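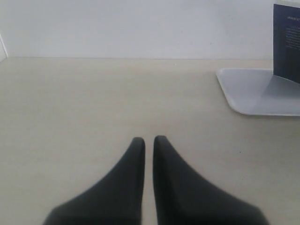
Tendus teaching grip, after 18 days

I bought the Tendus to show our arm how to fold napkins by hand. You squeeze the handle, the two fingers close, and every wobble of yours is recorded for posterity. Mine took up to 6 tries per fold.

The soft black fingers are the best part — blunt tips, good on cloth. The remote control mode lags enough to make me feel drunk. The manual is 4 pages, 2 of them warranty.

Keep it for hand teaching. For remote work I'd still borrow the Grullance.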